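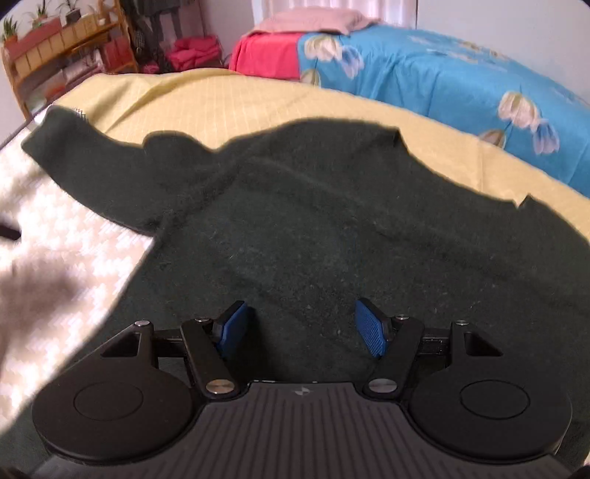 Should a painter put prices on the wall at a small show? I think so, every time, in type big enough to read without your glasses.

I've been hanging work in cafes and borrowed rooms for years now, and I still get into this argument. The latest round was over the January show at Pultura, where I had a wall to myself (the long one, by the window, lovely light until it gets dark at four-thirty). I put a little card under every painting with the title, the size and the price. One of the other painters asked me to take mine down because they made the room feel like a shop. Well, it is a shop! They sell coffee and cake in it.

My biggest canvas was marked at $1630 and I lost sleep over that number. It's a gray harbor with one orange boat, and I repainted the water so often that the thing weighs as much as a door. The smallest was $136, a study of pears. I would have been embarrassed to say either figure out loud to a stranger, and I suspect most strangers would have been embarrassed to ask. The card does the talking and we can both go on chatting about pears. 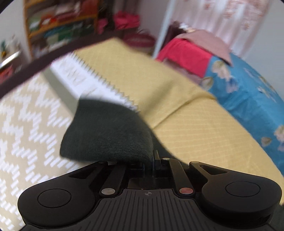 Mykhailiuk, who had the wall opposite mine, told me over the cake that a price changes how people look, that they read the card first and then decide how much they like the painting. I've thought about that a lot since. It's true of me, too -- I do it in other people's shows, and I'm not proud of it. But I also walk out of shows with no prices assuming I can't afford anything, and I've probably missed paintings I'd have loved to live with.

Malla, the gallery across the river, keeps a printed list behind the desk, and you have to go up and ask for it. I've done that exactly two times. Both times I felt I was being sized up, shoes and all, and both times I handed the list back pretty quickly.

So my cards are staying up. I've even bought nicer stock for them, a heavy cream that takes ink well, and I'm going to write the next batch by hand if my lettering holds out. The pears are still available, by the way.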